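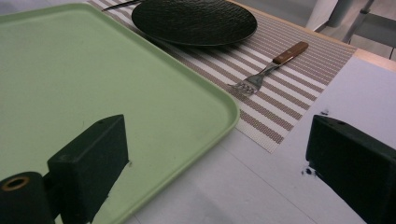 *Thread last edited: Sunday, 21:14*

## Shrinkage on handwoven cotton mats

**mtsikata:** Wove four mats in Ketlow 8/2 cotton, plain weave, stripes across the width. Off the loom they weighed 1,186 g together. After one 40-degree wash the width is down more than the length. Sett too open?

**heddle_jo:** Probably. Plain weave in 8/2 wants a closer sett than most charts give. What did you sample?

**mtsikata:** No sample.

**Covari:** I disagree about the sett. Width loss is mostly draw-in relaxing. Use a temple and measure under no tension.
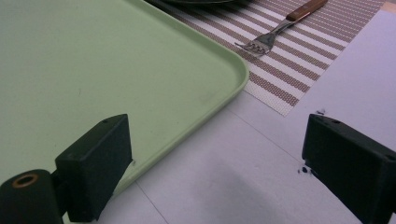 **heddle_jo:** Draw-in and shrinkage are separate figures and should be recorded separately. Mark a square on the cloth with contrasting thread, wash, then measure again. Dry it flat on something smooth. A plastic tray with a low rim and rounded corners is fine for a small sample, as there is nothing for the threads to catch on.

**Covari:** Flat drying hides the problem. Table linen gets pegged out in real use, so test it that way.

**heddle_jo:** Then you are measuring the pegs.

**mtsikata:** Will do one of each. Warp for the next set is 990 ends, so I would like the number first.

— Mawuli Tsikata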